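Torel two-arm kit, one month in. Is anyone else using it?

Forum: Hobby and Small Shop Automation

jundberg_bench
Posted Monday, 8:14 pm

Hello all. I promised in the other thread that I will write something when I have used the Torel kit for a while. English is not my first language, so please be patient with me.

What comes with it: two arms, two parallel grippers, the extrusion parts for the border, one power box, and the software license for a year. The table you must have yourself. Assembly took me 11 hours, and the manual says one afternoon. The mechanical part is clear. The wiring part is written for somebody who already did it once.

Good points: the arms are stiff, the spare fingers are cheap, and support answered me the same day. Bad points: the cables are too long and there is no guide for them, and the calibration must be repeated each time I move the table.

pasano92
Posted Monday, 8:40 pm

Thanks for this. What are you picking? I had the Katayama kit before and it was fine with boxes and terrible with anything in a bag.

jundberg_bench
Posted Monday, 9:02 pm

Bags, exactly. Instant noodles, into three bins. I chose them because the wrapper is shiny and the shape is never quite the same. With packets lying separately I had 92 good picks out of 133 tries. When they overlap it is worse, and I stopped writing down the numbers.

flatpack_otto
Posted Monday, 9:20 pm

92 out of 133 is not good for this price. I'm sorry, but a suction cup would do better on day one. Parallel fingers are the wrong tool for a flat packet on a table.

jundberg_bench
Posted Monday, 9:31 pm

I don't agree completely. Suction on a wrinkled wrapper loses air, I tried it on my old machine. But you are right that the price is high. I would pay it again for the arms and not for the software.

slowfeed
Posted Monday, 9:47 pm

Could you show the layout? I want to see how much table the border takes. Mine would have to fit beside a wall.

jundberg_bench
Posted Monday, 10:05 pm

Of course. The arms are mounted at the left and right edges of the border and the bins go at the far end, between them. I leave some packets overlapping on purpose. Beside a wall I would worry about the cables, they need their own space.
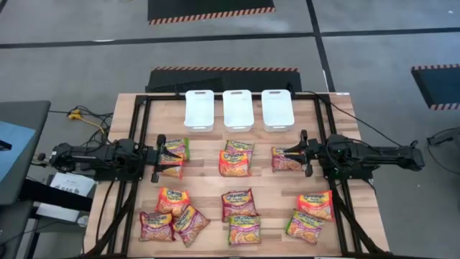
flatpack_otto: Fine, but my question is still the fingers. Does Torel sell a thinner pair? With the standard ones I would expect the second packet to come along each time two are stacked.

jundberg_bench
Posted Monday, 10:22 pm

They have a thin pair in the catalog, but it was out of stock when I ordered. Support told me November. I will test again with the same packets when I get them.

pasano92
Posted Monday, 10:30 pm

Try slowing the approach to 70 percent first. On the Katayama that helped me more than new fingers did. It is in the motion settings, second tab, if Torel copied the menu like they copied everything else.

jundberg_bench
Posted Monday, 10:38 pm

It is on the third tab, but I found it. I will run it tomorrow before work and post the result in this thread.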